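3.2 Reading aloud from a printed sheet

Most work on how people remember instructions has used silent reading, and we were keen to find out what happens when the same words are spoken. Stöckli and Wallner had already shown that a short printed text is recalled better when it is read out once, even to an empty room. Their texts were lists of nouns, though, and few of us live by lists of nouns! We wrote 17 short household texts instead (how to descale a kettle, when to turn a mattress, what to do with a sourdough starter over a long weekend) and asked 60 adults in Valton to read them either silently or aloud.

Every text fitted on one side of white paper and was set in the same plain type, with wide margins and no bold words.

Figure 4. Printed sheet on a light wooden support near the edge of a table.
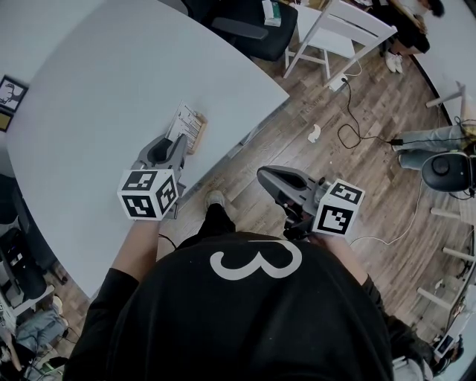
3.3 Recall after a delay

Readers came back after 15 minutes and told us, in their own words, everything they could remember. Two of the authors (Rainer and Usmani) scored the answers separately, and we were delighted by how closely they agreed. Spoken reading helped most with the order of steps - a result we had hoped for but hardly dared expect. Single facts, such as an amount of vinegar, gained much less.

Hair tied or pulled back, as in Figure 5, leaves the ears clear, and we asked for this in the spoken condition so that readers heard their own voices in much the same way.

Figure 5. Standing adult in profile, with short dark hair pulled back.

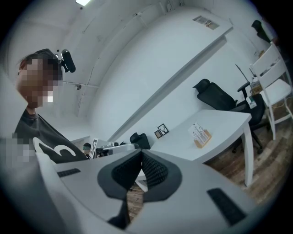 Does it matter how loudly the text is read?

Very little, as far as we can tell. Readers who murmured kept the order of steps as well as those who spoke up, and the gain was lost only when the lips moved without sound.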